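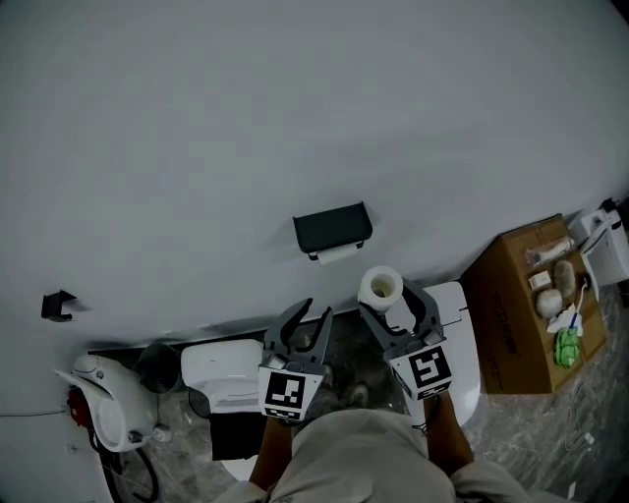 Maarja reckons the Bravlow glue was cooked too long before any of it got near a joint, and that I should throw the first set of results out and start again with a fresh pot. She may be right about the pot. I'm keeping the results in the book anyway, with a mark against them.

7th August. Hide glue, test joints, continued.

To recap for Justinas, who missed the start: we have two glues in, the Bravlow pearls and the Grastell flake, and we need to settle on one before the Urbonaitė chairs go back together. There are 174 loose joints on the list, counting every stretcher and back rail, so whichever we pick we'll be living with it for a while. The old glue in the chairs is animal glue all through, apart from one set where somebody has been in with white PVA and made a mess of the sockets. Those will need scraping back to clean wood before anything else.

Test joints are beech, round tenon into a drilled socket, turned from the same plank. Eight for each glue. Tenons sized to push in by hand with a bit of drag. I rejected a few that went in too easily and re-turned them, so the fit should be even across both sets.

Bravlow first. Soaked overnight in cold water, warmed in the double pot. It ran thin at first and I let it go on, meaning to thicken it a little, then got called away to the phone. When I came back it had a skin on it and smelt stronger than I like. I stirred the skin in, which was a mistake. It should have come off. Glued up straight away, no clamps, left on the rack. 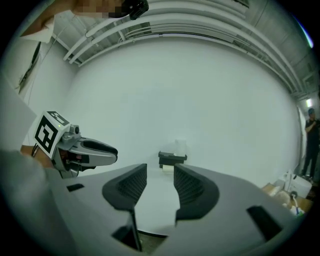

Grastell was soaked for the same time but took up less water. Some of the flakes were still hard in the middle when I put the pot on, so it wants longer next time, or breaking up smaller with the mallet in a cloth bag. Once melted it was smooth and ran off the brush in a steady string. It gelled quicker than the Bravlow. I had time to brush the socket and the tenon and push home, but no time to fuss with the angle. On a real chair, with four legs to bring in together, that could be awkward. Warming the parts first would help. A pinch of urea would too, though I'd sooner leave additives out until we know how each glue behaves by itself.

Left both sets for 43 hours, then pulled them on the bench rig with the spring balance. Results in pencil on the sheet pinned inside the back cover. Short version:

- Bravlow: uneven. Two let go early with a clean shiny face on the tenon, so the glue never took hold. The rest held fairly well.
- Grastell: all held past the point where the Bravlow ones failed. One split the beech along the socket before the glue gave.

The two shiny ones could be the skin I stirred in, or grease on the tenons. I'd had the lathe belt off that morning and can't swear my hands were clean. Wiping down with meths from now on, both sets.

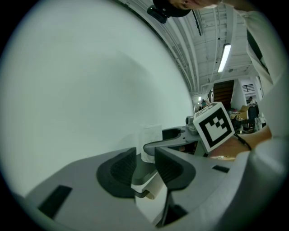 Things to put right before the repeat:

1. Fresh Bravlow, thermometer left in the pot, heat off if I leave the room.
2. Grastell soaked longer and crushed smaller.
3. Both sets glued on the same afternoon. The first sets went together on different days and the second was a good deal more humid.
4. Write the balance reading down at the moment of failure. I did a couple from memory.

Cost doesn't come into it much. The Redorgate order covers either and we have enough of both for the chairs.

Reversibility still to check. I put a failed joint from each set under a warm damp cloth and the Grastell softened first, which I didn't expect. Need to do it with a syringe and a joint that hasn't been pulled about.

Maarja is turning the new tenons. Justinas, please don't use the small brush for shellac, it's the glue one now.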